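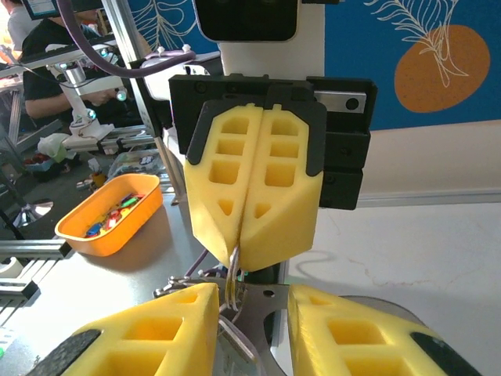 ## Write the rule for the reach, not the robot

Zoila Flores asked me to put down what I said at the Plallano meeting so here it is, typed fast, before the next shift.

Our safety sheet is two pages. One and a half of them are about the arm. Speed limits, payload, the stop button, who can clear a fault. Fine. All needed. Half a page left for people, and most of that is about closed shoes.

But look at how the work gets done. Two grippers close together over one tabletop, yellow foam fingers on both, thin wires right down between the tips. A tray of little colored pieces off to the side. And somebody at the next station with a bare arm out toward another robot. That's a normal bench. The sheet doesn't say one word about it.

Soft fingers make people relax. I do it too. Foam looks friendly so you stick your hand in to straighten a piece. The foam is not what hurts you — the bracket behind it is, and the rail, and the arm pushing all of it. A standard that grades the risk by the fingertip is grading the wrong part.

So, what I'd want written down:

- Hands in the reach means that arm is stopped. Stopped, not slow.
- Loose wires near the fingers get tied back before power. If they can't be tied, tag it and walk away.
- Floor clear around the station. Bags, cups, small tubs, all of it. Tripod legs get tape.
- One person calls "moving" out loud. The same person the whole run.

Giuliana Grajales thinks the last one is silly in a small room. Maybe. I think small rooms are where it matters most, people stop looking up from the screen.

The other thing is the log. Kindano's template wants an entry every 500 cycles. We did 1,186 in March and got 2 entries, both of them "ok". What is that for? Nobody learns anything from "ok". I'd rather have a scribble saying a pad is peeling or a cable keeps catching. Write it when you see it, forget the count.

I know the argument against. More rules, people skip them. Duangkaew has a 92 item checklist and I have watched grown adults tick it top to bottom in one go without lifting thier eyes. That's an argument for a short list though. Four lines on the wall next to the bench, big type, and somebody allowed to say stop without getting a look for it.

Gristard wants comments on the draft by Friday. Mine are above. Zoila has the marked up copy, add yours in pen.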